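# Tube Handling Cell -- Pre-Run Safety and Good Practice Check

Bench cell 2, Dorent site. Walked by Helju Luik, comments by same, grumbling by Darius Zariņš. 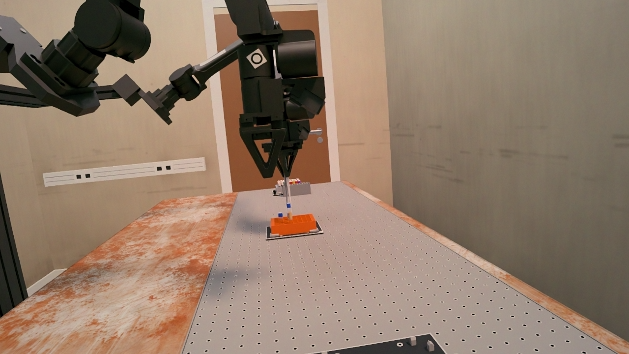

The sheet gets filled in before any new pick-and-place routine is released, and again each February whether or not anyone has touched anything. Marks are **OK**, **Fix** or **Talk**. "Talk" means two people disagree and both of them outrank the form.

## A. Paperwork, such as it is

- [x] Risk assessment matches the routine being run -- **OK**
 - Matches it now. The old one still covered the lid-pressing job, which was retired last winter and mourned by no one.
- [x] Change log signed by whoever made the change -- **Fix**
 - Three entries signed "D". We have a Darius and a Dorent. Full names, please.
- [ ] Simulated run reviewed by someone who didn't write it -- **Talk**
 - Palesa Sibiya reviewed it. Darius says she suggested the approach path, so she half wrote it. Palesa says that if giving advice disqualifies a reviewer, we'll need to hire one from overseas.

## B. Arms and reach

- [x] Both arms have their own keep-out volume, and the volumes are loaded -- **OK**
- [x] Idle arm parks before the working arm goes near a rack -- **Fix**
 - It parks, but the routine waits on a timer. Wait on the parked signal. A timer is a hope with a number attached.
- [x] Joint limits set in the controller as well as in the script -- **OK**
- [x] Approach to a rack is vertical for the last 60 mm -- **OK**
 - Kęstutis Žukauskas asked for 70. He got 60 and a long explanation.
- [ ] Speed cap over racks no higher than 10% -- **Fix**
 - Found at 50%. It had been raised "for the demo". The demo is over. The visitors from Ristier have gone home and taken the good biscuits with them.

## C. Grippers

- [x] Fingers clean, no residue, no tape -- **OK**
- [x] Grip force set per tube type -- **OK**
- [x] Part-held check runs before every lift -- **OK**
- [x] Gripper holds its position on loss of power -- **Talk**
 - It holds. The question is whether we *want* it to hold if someone's glove is in there. Mayuree Khunthong has written two pages on manual release and they're better than the manual. Read them before arguing.

## D. Racks, plates and tubes

- [x] Every rack sits on its plate, and every plate is where the file says it is -- **OK**
 - A rack may be turned on the bench. It may not be turned on the bench and straight in the file.
- [x] Neighbouring racks modelled at full height, caps included -- **Fix**
 - The collision shape stopped at the rack top. Tubes do tend to stick out of racks, it's rather their whole personality. Redo with the tallest cap plus clearance.
- [x] Retract goes straight up until the tube bottom clears everything nearby -- **OK**
- [x] Dry run done with empty tubes -- **OK**
 - "Empty" means nothing in them. Water is something. Water has been discussed.
- [ ] Damaged or unlabelled tubes have somewhere to go -- **Fix**
 - At present they go in a mug. Order a proper reject tray from Flendevau.

## E. People

- [x] Emergency stop reachable from both long sides of the bench -- **OK**
- [x] E-stop pressed for real, not admired -- **OK**
- [x] Door and walkway clear for the whole run -- **OK**
 - Coats are not furniture. Neither are the boxes the coats were on.
- [x] Anyone inside the marked zone has the enabling switch in hand -- **Fix**
 - In hand. Darius had it in his pocket and felt this was close enough. Retraining booked, ten minutes, he can bring tea.
- [ ] Out-of-hours running approved by name -- **Talk**
 - Ots wants overnight cycles. I'm not against it, but "the robots will look after each other" was put forward as a supervision plan and I'd like to see a second draft.

## F. Simulation versus the real bench

- [x] Rack and plate positions re-measured on the bench after any move -- **OK**
- [x] Cables added to the model, even badly -- **Fix**
 - A fat cylinder will do. The planner doesn't care about looks, and a cable left out of the file is a cable the arm will cheerfully drive through.
- [x] First real run of any new routine is single-step, one person watching and one on the stop -- **OK**
 - The watcher watches. Phone on the desk, screen down.

## Sign-off

Release **held** until the speed cap, the parked signal and the cap heights are fixed. The rest can follow inside the month.

Kęstutis to re-check section B, Palesa section D. Mayuree has the keys to the controller cabinet and has been asked not to lend them to anyone holding a stopwatch.

-- H. Luik

*Added later, in pencil:* speed cap now 10. Please leave it there. -- D.Z.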